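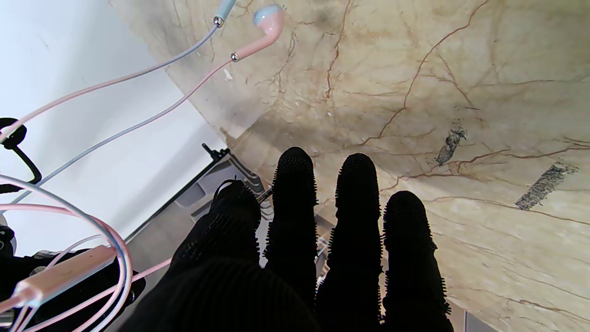 Slide 1: Black glove over beige marble (leave up while people find seats)

Okay, hi everybody, come on in, there are still chairs down front and I don't bite. Wait for the door to close before starting. Last time in Trirnthorpe I started too early and had to tell the countertop story twice.

So I'm here to talk about stone. Kitchen stone, mostly, and how to live with it without losing your mind. I spent years selling the stuff in Doucette and then I bought an old house in Brellport with marble in the kitchen, and that's when I started learning about it, which should tell you something about the sales floor!

Ask: who here has marble at home? Who has something they were told was marble? (Usually gets a laugh. If it doesn't, move along.)

Slide 2: The lemon

My first month in the house I cut a lemon right on the counter and went to answer the phone. It was my sister, so that was a long call. I came back to a dull little crescent in the polish, and I scrubbed that thing like crazy. I tried dish soap, baking soda, and some spray that smelled like a swimming pool. Nope. Still there.

It wasn't a stain, and this is the bit I want people to take home, so go slow. A stain is something that soaked into the stone. An etch is the surface itself getting eaten by acid. Marble is mostly calcium carbonate, same family as chalk and seashells, and lemon juice, vinegar, wine and tomato sauce will all go after it. You can't clean an etch off any more than you can wash a scratch out of a car door.

Pass the two sample tiles around here. Polished one goes left, honed one goes right. Remind them to tilt the tile toward the light and look across it, that's how you find the etch. GET THE TILES BACK. I lost one in Flokulport.

Slide 3: What about sealing?

I get this every single time, usually from the back row. "But I sealed it." Great, good for you, keep doing it! A sealer slows down the coffee and the olive oil. It does nothing much for the lemon.

Water test: put a few drops on a clean, dry spot, and come back in 30 minutes. If the stone has gone darker underneath, it's drinking, and it's time to seal again. I do mine in September, when the tomatoes are done and I've got my counter back.

(If Ginette Kowalchuk is in the room, let her tell the beet story. It's better than mine. Keep her to a couple minutes if you can, good luck with that.)

Slide 4: The bill

I got two quotes to have the kitchen re-honed. The first was 3928 dollars, and I sat down on the stairs for a while. The second came from Brock Boychuk, who looked at it and asked me what exactly was bothering me. I pointed at the crescent. He said, you cook here, right? Then he did that one stretch by the sink with a polishing powder and a felt pad, and he wouldn't touch the rest.

I was annoyed at him for a week. Now I kind of love that counter. There's a ring from my nephew's graduation and a patch by the stove I blame on one very bad batch of pickles.

Pause here, drink some water. I always talk too fast through this one.

Slide 5: Day to day

Warm water, a drop of mild dish soap, soft cloth, dry it after. That's my whole routine. No vinegar, please, whatever your aunt says. Nothing gritty either.

Oil spots: mix baking soda and water into a paste, spread it on, cover with plastic wrap, leave it overnight. You may need to do it again. Mine took 4 rounds and a lot of grumbling. Try a corner first.

Cutting board. Use one. I have the biggest one that fits in my sink and it lives on the counter.

Slide 6: Questions

Ones that always come up: hot pans (use a trivet, sudden heat can crack stone), quartz (different animal, ask me after), and whether I'd buy marble again. Yes, but honed this time.

Thank Nkechi Abubakar for setting up the room and Colleen Sutherland for the coffee. Handouts are by the door. Count the tiles before you pack the box.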